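Surura Secure Document Intake System

Product overview
Specifications
Ordering
Support

Surura is a document intake and source protection system for newsrooms, press associations and public interest organizations. It allows an editorial team to receive confidential material, store it on equipment the organization owns, and share selected files with partner publications under agreed terms. The system is supplied by Bruter as a complete package of hardware, software and staff training.

Surura is intended for organizations that handle large sets of records, including military, government and corporate files, and that need a written account of who opened each item and when.

How the system works

A source submits material through a private web address operated by the receiving organization. No name, e-mail address or telephone number is requested. On completion of the upload, the source is given a passphrase of 11 words, which may be used later to read replies from the editorial team or to add further files.

Submissions are encrypted on arrival and held on the intake server. They can be opened only on the reading station, a separate computer that has no network connection of any kind. Files are carried between the two by means of the encrypted transfer drives supplied with the system.

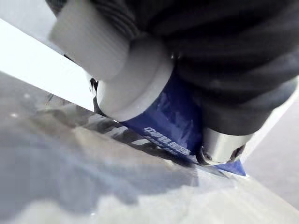
Photo: Bruter Media Office

Partner access

Many large disclosures are now reported by several publications at the same time. Surura includes a partner module, Windbridge, which allows the lead organization to open a defined part of a collection to other newsrooms. Each partner receives its own credentials and its own marked copy of the files. Access can be limited by date, by folder or by subject, and can be withdrawn by the lead organization at any time.

Windbridge also holds the release schedule. Partners may view the agreed publication time and any conditions attached to it, such as the removal of names before printing. Changes to the schedule must be approved by two authorized editors at the lead organization.

Redaction tools

The reading station is supplied with Fairweather, a redaction program for text, scanned pages and spreadsheets. Fairweather removes the underlying text as well as the visible words, and clears author names, revision history and location data from the exported copy. The original file is kept unchanged. A second reader must confirm each redacted file before it can be exported.

Fairweather does not make editorial decisions. Responsibility for deciding what should be withheld remains with the publishing organization.

Specifications

Intake server: rack or desk mounting
Reading station: no wireless hardware installed
Transfer drives: supplied in pairs, keypad locked
User accounts: up to 60, including partner accounts
Maximum size of a single upload: 275 gigabytes
Default retention of unopened submissions: 31 days
Activity log: stored on the intake server, exportable as plain text

What is included

Intake server and reading station
Encrypted transfer drives
Surura, Fairweather and Windbridge licenses for one organization
Printed administrator manual
Training for editorial and technical staff, on site or at Bruter offices

Additional transfer drives and replacement keypads may be ordered separately.

Limits of the system

Surura reduces the information an organization holds about its sources. It cannot protect a source whose own computer or workplace network is being monitored, and it does not replace legal advice. Organizations are asked to publish clear instructions for sources beside their submission address and to review them each December, when the annual software update is issued.

Ordering and eligibility

Surura is sold to registered news organizations, journalism schools and nonprofit publishers. Applicants are required to name a responsible editor and a technical contact. Orders are reviewed before shipment, and Bruter may request proof of registration. Prices are provided on written request and depend on the number of accounts and the form of training selected.

Equipment may not be resold or transferred to another organization without written consent.

Support

Technical support is available to licensed organizations by telephone and encrypted mail. Support staff do not have remote access to any intake server or reading station and will never ask for a passphrase, a source message or a copy of a submission.

Page last revised April 24, 2025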